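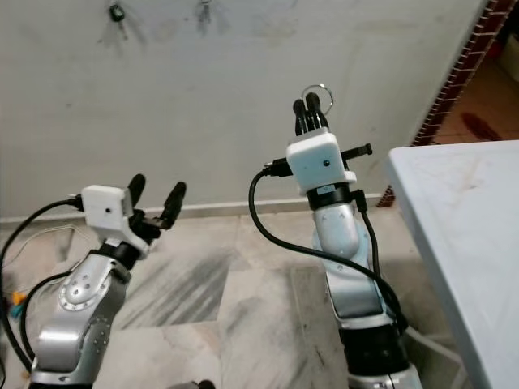 Marble floor and the old off-white wall, Sunday.

Up before the birds again, and sat with my coffee in the front room for a good long while trying to decide whether I'm really going to do this baking thing. I've had Grandma's rye starter going since March (I call it Okitz, don't ask me why, it just looked like an Okitz) and it's finally got that sour apple smell she used to fuss over. Zane Siliņa came by after lunch and we cut into the second loaf while it was still too warm, which you're never supposed to do, and it was gummy in the middle and we ate half of it anyway with butter and a little salt.

Zane thinks I'm rushing the second rise. She's probably right! I get impatient around the two-hour mark and start poking at it, and then of course it sinks. She wants me to try the flour from the mill out at Bradberg, the coarse one, and give it the whole night in the fridge. So I've mixed up a new batch and it's in there now, next to the pickles, and I've promised not to look at it till morning.

I found Grandma's card at last, too, tucked inside the Mornon cookbook, the one with the broken spine. Her handwriting leans so far over it's practically lying down. She has caraway, then caraway crossed out, then caraway again. I could hear her arguing with herself all the way through it, and I had a bit of a cry, a nice one.

Anyway, it's late and I still have the bowls to wash. Must remember to buy more caraway.

Comments

pillay_bakes: Leave it in the fridge! My best rye came out of a batch I forgot for a whole day.

Marit: Crying over the recipe card, oh, I know that one. Did she put it in or leave it out in the end?

Dora K: Warm bread and butter beats the rules every time. Save me a slice.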